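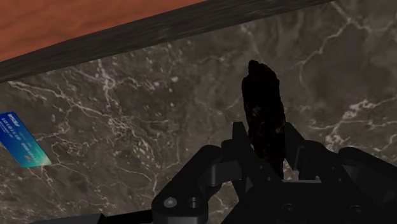
A simulated gripper holds a dark, lumpy object over a veined marble surface, with a blue card lying off to the left.

Gripper code gets a rule about virtual countertops

2019-12-31

The Dastlow working group has closed out its year by publishing revised good-practice rules for testing robot grippers in simulation, a document of 32 pages that manages to spend three of them on what the table should look like.

The rules, which apply to anyone who wants to list a gripper in the Dastlow register, were first circulated in July. The draft drew 19 written responses. Most of them concerned the word "object," which the draft had left undefined on the theory that everybody knew what one was. The final text runs to a paragraph and a half on the subject and includes a footnote.

Under the new code, a grasp tested in simulation has to be repeated 250 times before a success rate can be quoted, with the starting position of the item changed between attempts. Developers must also say which runs they threw out and why. Until now a supplier could try a grasp until it worked, save that one, and describe the result as "reliable" in a brochure. Several did, and the brochures were very handsome.

The part likely to cause the most grumbling is the section on test items. Cubes and cylinders are still allowed, but a submission must now include irregular shapes with rough or uneven outlines, held between the fingers long enough to show whether they slip. Surfaces have to vary too. Plain gray floors, for years the natural habitat of the simulated robot, can no longer make up the whole of a test set. Patterned stone and wood grain are both named as acceptable. So are stray flat items such as cards, provided they are left where they lie and logged along with everything else.

Karpenko, which makes two-finger grippers for packing lines, welcomed the code in a statement and said its own tests already met "the spirit" of the repeat rule. It did not say how they were getting on with the letter of it.

Jirkix, a smaller simulation outfit, was more direct. The company said the variety requirement would add weeks to each submission, and asked whether the marble really had to be that convincing. The working group replied that it did not set standards for marble. It does, however, want friction values written down for every surface used, including the ones chosen mainly for looks.

Physical trials remain compulsory for any gripper that will work near people, and the code says twice, once in bold, that a simulated pass cannot replace them. An earlier version said it only once, and a few readers apparently took this as an opening.

Suppliers already in the register can keep their listings until they next come up for renewal. New applicants will have to follow the code from the start. The form is available from the Dastlow office in Trarkow – on paper only, for the time being.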